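Film & Television > Actors > Where did Jurimum go after Leltetti?

tallgrass_ed
Posted May 5, 2023

I rewatched Leltetti over the past two weeks and it sent me looking for what the lead did next. For anyone who doesn't know it, Balakrishnan Unnithan co-wrote the movie and played the night clerk. The credits list him as writer first and actor second. After that he made Jurimum, which I have never been able to find with English subtitles, and then as far as I can tell there is nothing for years.

Does anybody know if he kept acting? The fan page I used to check hasn't been updated in a long time and half the links go nowhere. 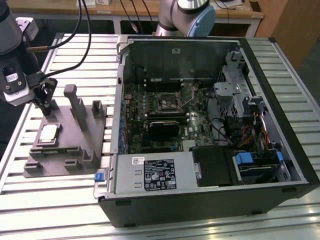
I'm mostly interested in whether the third script was ever shot. There was talk of one set on a ferry, with the same cinematographer. I remember a festival booklet that had it listed as "in preparation," but I no longer have the booklet and I can't say which year it was.

marginwalker
He kept acting, just not in movies. He did stage work with the Dutton Players for several seasons. I saw him in one of their two-handers. The room held 100 people and it was nearly full. He was good, a lot quieter than in Leltetti.

The ferry script is a different story. My understanding is that Atanasov bought it and then sat on it. Atanasov was the company that put up the money for Jurimum, so they had first refusal on whatever he wrote next.

rooksnest
I don't think that's right about Atanasov. They distributed Jurimum. They didn't finance it. The financing was private, and there's a long list of small backers in the end credits. If they had first refusal on anything it would have been distribution only.

marginwalker
Their logo is at the front of the movie, before the title. Distributors don't usually get that.

rooksnest
They do all the time. It depends on the print. The copy I have on disc has no logo at the front at all, only at the end.
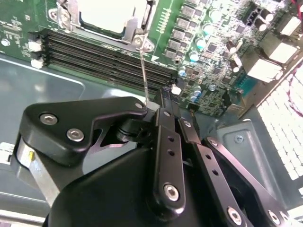

Pennybrook says both of you could be correct, because there were two versions. The one shown at the September festival ran longer and had no company logo. The release version lost the scene at the bus depot and picked up the new opening titles. I have only seen the longer one, once, and the print was in poor shape. I would not swear to every detail.

Also, the original question was about acting credits. He has a small part in a TV drama from 2000, before Leltetti. He plays a pharmacist and has one scene. Most lists leave it out.

tallgrass_ed
Thanks, I didn't know about the pharmacist part. Is the bus depot scene the one people mean when they say the ending makes more sense in the long cut? I always thought the ending was fine. He gets the letter, he doesn't open it, and the movie stops.

rooksnest
Yes, that's the one. I'm against putting it back. It explains who wrote the letter and I think the movie is better if you have to guess.

pennybrook
I disagree. Without it the sister has no reason to be in the last ten minutes. The actress was told her part would be bigger, and you can see there was more of it.
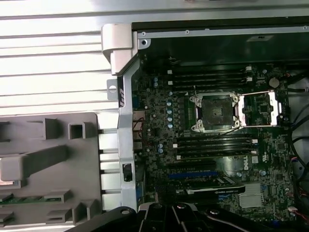
Inside of a Dell workstation, socket empty.

marginwalker
I went back and looked at my notes on the stage years. The two-hander ran 40 performances and then went on a short tour. There was a second play the next season that he wrote but did not appear in. I have the program for that one somewhere. It describes him as "writer and occasional actor," so that may answer the question about why the screen credits stop.

On Atanasov, I'll accept that the logo by itself doesn't settle it. I still think they owned the ferry script. Somebody paid for it, and he said in a question session after the play that it was no longer his to film.

hollis_b
I was at one of those sessions, possibly the same one. What I remember him saying is that it was too expensive to film. He said the boat was the problem. I don't remember anything about rights.

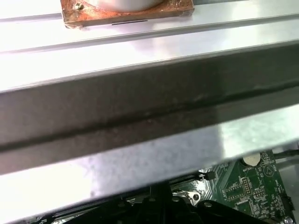 He also said he had cut the script down so that most of it took place at the ticket office, and he didn't like it as much that way. Someone asked if he would publish it and he said he might. As far as I know he never did.

rooksnest
A short extract was printed, in the booklet that came with the first disc of Leltetti. Only 700 copies were made with the booklet. It's four pages, the opening scene on the dock. The copyright line has his name on it and no company.

marginwalker
That's the extract. It doesn't tell you who held the film rights.

tallgrass_ed
If anyone has that booklet and is willing to type out the copyright page, I'd like to see it. I'm going to write to the Dutton Players as well and ask if they kept their programs. I'll post here if they answer.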